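About Somuvstead

Somuvstead collects hand-skill examples for teams that train robot arms. We work out of one building in Sillside. Darcy Pearce runs the recording tables and Tipene Henare checks the finished takes.

Our people do everyday jobs — packing a bag, clearing a tray — with a gripper in each hand. Each job is recorded 200 times, with the items moved between takes. The current list has 397 jobs, most of them with groceries and household goods.

Visits are by appointment, mornings only. 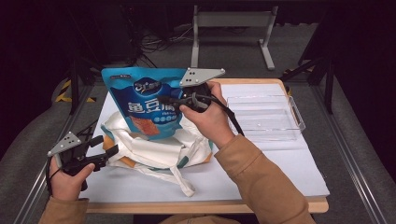
Photo: Somuvstead. Snack bag and canvas tote, two-handed task.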